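**Ticket 845 - Card tap task, episodes dropping out of the training set**
Project: Trolus
Opened by: Evaristo Cervantes
Status: open

Hello all, and thank you for your patience with me on this one. We recorded 259 episodes of the transit card tap in August, and the import script at Neltberg threw out 80 of them with "no end event." I've gone through a good many by hand and the motion looks fine to me - the card comes down toward the reader at a nice steep tilt, thumb underneath, fingers over the far side.

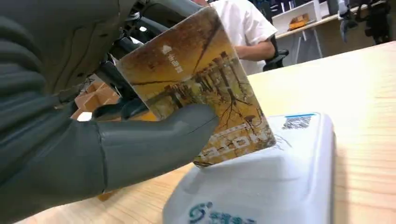

**Magaña:** Evaristo, could you check the clock on the reader log before you re-record anything? We had the same error on the Cundoseck set, and the log was running 2 seconds behind the wrist video. The script only looks for the tap inside the episode, so a late one gets lost.

**Evaristo Cervantes:** Bless you, I would never have looked there! I compared a handful and the log does lag. I've shifted the timestamps and started the import again, and I'll post the new count here when it finishes. While I was at it I pulled out the stretches where the hand is away from the table, fingers curled and holding nothing, so they don't get labeled as attempts.

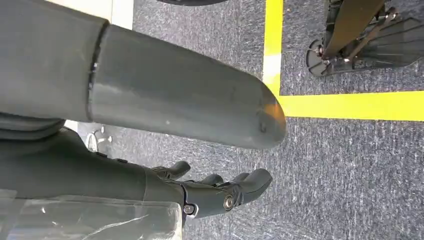 *Hand over the carpet, yellow floor tape to the right. Label: idle.*

Please leave the ticket open until the count is in.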